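Object renders solid black in both camera views, grasp planner returns no candidates

Posted in: Simulation and Perception
Asked by marulanda_lab, August

Our group maintains a tabletop manipulation environment in simulation. One object on the dining table renders without any surface detail, while the kettles, bowl and cutlery appear as expected. The external and wrist views are attached.

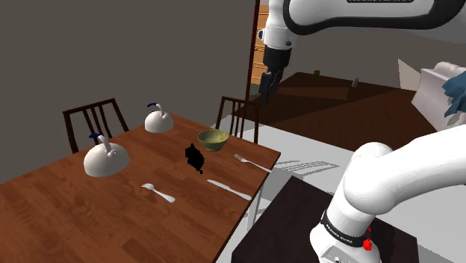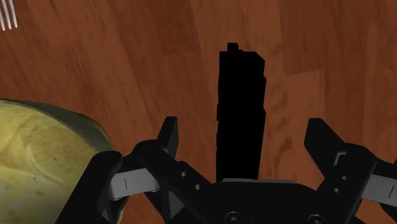

External view first, wrist view second. The black object is the affected asset in both.

The Dirkeo planner crops a region around the target and requires at least 900 valid depth points before it will propose a grasp. For this object it logs "no candidates" on every attempt. The other items on the table plan normally. Increasing the light intensity by a factor of 5 made no difference. Is this a material problem or a planner problem?

Posted by hurner_support

These are likely two separate faults, and they should be tested separately.

A surface that stays uniformly black under stronger light usually indicates a missing base color texture, or a material that was not converted on import. Please check the import log for unresolved texture paths. As a test, assign a plain gray material to the mesh. If shading appears, the mesh is sound and the texture reference is at fault. If it remains black, recompute the normals and export again.

Simulated depth is normally taken from geometry and does not depend on color. Save the depth image from the wrist camera and count the points inside the crop. If the count is above 1,000, the points are being removed later, most probably by a color-based segmentation mask. The planner can be run with the mask disabled to confirm this.

Posted by vimar_user

had the same thing, reinstalled and it went away

Posted by marulanda_lab

Thank you. The texture path was absolute and pointed to a folder on a previous workstation. With the gray material the object is shaded correctly. The depth count was above the threshold — the mask was discarding nearly all of it. We have changed the path to a relative one and will report the mask behavior to the maintainers. Reinstalling was not attempted.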